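Fiscombe open day: a wander through the Lanz building

I'd been meaning to get to the Fiscombe open day for years and something always came up, usually rain. In September I finally went, and I'm glad I did, even though I came home with sore feet and a tote bag I didn't need.

If you don't know it, the Lanz building is the long brick one behind the station, the one with all the identical windows. It went up in 1977 as staff housing for the Prukine works, back when Prukine made light fittings and half the town seemed to work there. There are 108 rooms in it. For a long while it was just sitting there looking sorry for itself, and then an outfit called Endis took it on and started doing up the rooms, one floor at a time, as cheap furnished rentals. Once a year they open the doors so the neighbours can have a sticky beak.

Doors opened at nine in the morning and I was there not long after, thinking I'd beat the crowd. No such luck! The line was already past the bike racks, and there was a sausage sizzle going, which at that hour seemed ambitious, but I had one anyway. By the end of the day they'd had 300 people through, or so it said on the whiteboard by the exit, and I believe it. The stairwell was like a train platform.

You pick up a photocopied map in the foyer and then you're on your own, more or less. I liked that. I've done tours where you get herded from room to room and you can't stop to look at the thing you want to look at, and what I want to look at is never what the guide wants to talk about. I like skirting boards. I like door handles and light switches and the backs of cupboards. My family won't come to these things with me any more.

The foyer still has its old terrazzo floor, green and cream, worn into a bit of a dip by the front door. They've cleaned it up beautifully. The letterboxes are original too, a whole wall of little metal doors, and a few still have names taped on them in faded typing. I stood there reading them for longer than was polite, with people trying to get past me to the stairs.

First floor is the shared kitchen and laundry. The kitchen is big and plain, and I could happily cook in it — long benches, deep sinks, and a pantry where each room gets its own lockable shelf. The laundry was less exciting, but it has a window, and anyone who has ever lived somewhere with a basement laundry will know what that's worth. There was a display of old photos in there, propped up on top of the dryers, of Prukine workers at a Christmas party. Great hair, all of them.

Then up to the bedrooms, which was what I'd come for. Most of the finished ones are on the second and third floors. They'd left the doors open on a good number of them so you could go in and poke about, and they're simple rooms. Light walls, wood floor, a nightstand, enough storage that you wouldn't be living out of a suitcase. I spent a good while in the corners, because corners are where you find out whether a job's been done properly. Is the baseboard straight? Does it meet up at the join, or has someone filled the gap with half a tube of caulking and hoped for the best?

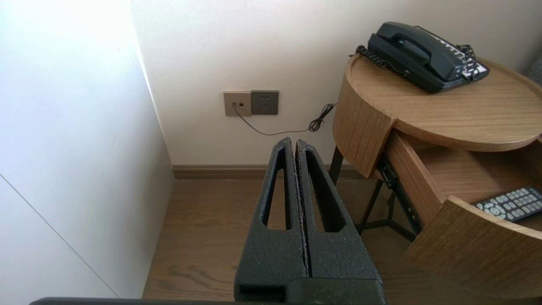 The dark wood baseboards were the thing that won me over. Everything gets painted white these days, and I get why, it's quick and it hides a lot, but a dark brown baseboard against a plain off-white wall gives a small room an edge to it. It makes the wall look like a wall. We had the same in my grandmother's house and I spent a lot of my childhood running toy cars along it, so I might be biased.

My one grumble about the rooms is cords. It's the same at my place, so I'm not throwing stones. You get a nice clean wall with a jack and an outlet side by side, and then a black cable wandering off across it to end up in a tangle by the nightstand. A couple of cable clips would sort it out for the price of a coffee. I wrote this on my feedback card, along with a compliment about the baseboards so it wouldn't look mean.

I also asked about noise, as you would. The answer was that the dividing walls are solid and the floors are less so, and that tenants upstairs are encouraged to own slippers. Fair enough. I did a bit of a knock on a wall when the corridor was quiet and it sounded pretty solid to me, for what my knuckles are worth.

The top floor isn't done yet, and you could only see it from the landing, over a rope. I thought it was one of the best parts of the day. You could see down the whole corridor, old carpet still down, doors off and stacked, and that flat dusty smell you get in places that have been shut up for a long time. I'd have paid extra to get past the rope.

Lunch was in the courtyard, out the back. Soup, rolls, a cake stall (the lemon slice was gone by the time I got there, a real blow), and a table selling bits salvaged from the building. This is where I got into trouble. I bought two old Prukine lampshades in mustard enamel, with no idea where they're going, plus the tote bag to carry them home in. There was a lovely set of brass coat hooks as well, but somebody's elbow was quicker than mine.

If you're thinking of going next year, a few bits of advice. Wear proper shoes, the stairs are steep and there's no lift open to visitors. Bring cash for the cake. Go up to the top first and work your way down — everyone else starts at the kitchen and it gets jammed by mid-morning. The parking lot behind the station fills early, but there's usually space along the river road if you don't mind a ten minute walk.

They're hoping to have the top floor finished before the next one. I've put my name down for the mailing list, and I'm bringing a bigger bag.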